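3.2 Collecting the Pouring Demonstrations

The learning system described in Section 4 is only as good as the examples it is given, and we learned early that examples of pouring are easy to collect badly. Our first attempt, in July, produced 200 episodes in which the operator did the same thing 200 times, with great skill. The policy trained on them could pour from one spot on the table into one other spot on the table, and treated any other arrangement as a personal insult. We threw the set out, apart from a handful of episodes kept for checking the playback code, and wrote the protocol that follows.

All demonstrations in the Bralleo set were recorded by teleoperation. The operator moves a hand controller, the arm follows, and the joint positions, gripper state and camera streams are written to disk by Plustov, our logging tool. An episode begins when the operator presses a foot pedal and ends when the pedal is pressed again. We had a version that detected the start of motion by itself. It also detected sneezes, and was retired.

The task is a transfer of liquid from a graduated cylinder to a round-bottom flask with a funnel in its neck. It was picked over the cup-to-bowl pouring used in our earlier Yule set for two reasons. The first is that the source is tall and narrow, so a small error at the wrist becomes a large one at the rim. The second is that clear liquid in a clear vessel gives the cameras very little to work with, which is how most liquids in a teaching lab behave and which the Yule set, filmed entirely with orange juice, had let us ignore.

Objects are placed on a black cloth that covers the work surface. The cloth was chosen for its lack of shine. Bare tabletop gave us reflections of the ceiling lights that the depth estimate took for objects, and in one memorable session the arm steered politely around a lamp for most of an afternoon. We did not choose the scalloped edge; it came with the cloth.

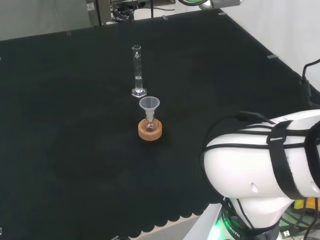

Figure 3. Glassware on the work surface, seen from the head camera. The cylinder holds a small amount of clear liquid; the flask, with funnel, rests in a cork ring. The arm is at right.

Start positions are drawn by a script, which prints a location for each vessel before every episode. We tried leaving this choice to the operators, who were told to "vary it a bit." Plotted afterward, their idea of a bit fit under a dinner plate. The script has no such modesty and will now and then ask for a placement the arm can't reach, in which case the operator rejects it and draws again. Rejected draws are logged too, and they have given us a fair map of where the arm would prefer not to go.

The fill level is varied in the same way. Low fills are the harder case, as the cylinder must be tipped well past horizontal before anything comes out, and operators tend to lose patience shortly before that point. We asked them to pour at the speed they would use if they had to mop up afterward. They did have to mop up afterward.

After each episode the operator marks it as clean, spilled or aborted. Spilled episodes are kept. A learner that has only seen perfect pours has no notion of what to do when the stream misses the funnel, and the spilled set contains many good recoveries, along with a few that are best described as surrender. Aborted episodes are dropped unless the grasp itself was completed, in which case the grasp is cut out and stored on its own.

In all we recorded 300 episodes under this protocol, of which 265 passed review. Review was done by 2 of the authors working apart, each watching the head camera stream at double speed. They disagreed mostly over what counts as a spill. The rule we settled on is that liquid seen on the outside of the flask or on the cloth is a spill, and liquid on the inside of the funnel is not, however it got there. Black cloth hides drops rather well, so we expect that the clean label is somewhat generous, and the results in Section 5 should be read with that in mind.

Two practical points may save other groups some time. The funnel sits freely in the neck of the flask and shifts when touched, so its position should be checked before every episode and not, as we did at first, whenever somebody remembered. And the arm's parking pose should be fixed. Ours drifted over the first few sessions as operators left it wherever the last pour had ended, and the early policies picked up the habit of guessing the flask's location from the resting elbow. They guessed well. It took us an embarrassing amount of Bekaletti, the espresso machine down the hall, to work out why the scores were so high and why they fell apart the moment the arm was parked somewhere else.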